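Notes for session 4: Doors, walls and the stuff we hang on them

Okay, so last time we measured the floor plan and everybody went home with graph paper in their bags. This time I want you to stop looking at the floor. I've been teaching interiors for 21 years and I still catch myself walking into a room and going straight to the furniture, when half of what makes a plain room work (or not work) is on the walls and the door.

Bring a tape measure, a pencil and your notebook. You'll have 30 minutes in the room and then we compare.

Start with the door. What kind is it, flat or paneled? Which side is the handle on, and does the handle go with anything else in the room? People spend 500 dollars on a lamp and then live for years with a handle they hate. Michalík, the old hardware catalog I passed around last time, has pages and pages of backplates - tall ones, round ones, ones with a keyhole, ones without - and I'd like you to pick one you'd put on your own front door and tell me why.

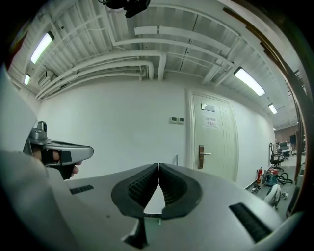
Notes by Tatiana Baláž
Interiors 1, handout 4 (April)

The white room is a good one to practice on. White wall, white paneled door, white beams and ribs showing overhead, so there isn't much color to hide behind! My eye goes to the lever handle every single time. It's brass-colored, on a tall narrow plate, and it's the one warm thing on that door. Then there's the paper notice with the red printing, taped up below the little sign plate. Write down which of those you noticed first, before you talk to your neighbor.

Now the controls. Two small white panels side by side on the wall next to the door, and I like that they're a pair. If you've ever lived with a thermostat at one height and a switch a hand's width lower, you know how much it bugs you once you've seen it. When you draw your elevation, put the panels in. Students leave them out because they look like nothing, and then the bookcase goes right on top of them in the final plan (Teemu Lindqvist, I'm looking at you, and yes, I've forgiven you).

About ceilings, quickly, we'll do them properly in session 6. An exposed structure gives you lines for free. Pick one beam and ask where your eye ends up if you follow it. Don't draw all of them or you'll be there till supper.

Homework: one wall with one door, at home or at work, drawn to scale. Everything fixed to it goes in, tape and paper too. Babatunde Ekpo asked if a photo counts instead and the answer is no, sorry, but do take one to check your drawing against.

Reading is the Joteo chapter on openings, just the first half. Drawings go in the blue folder by my desk.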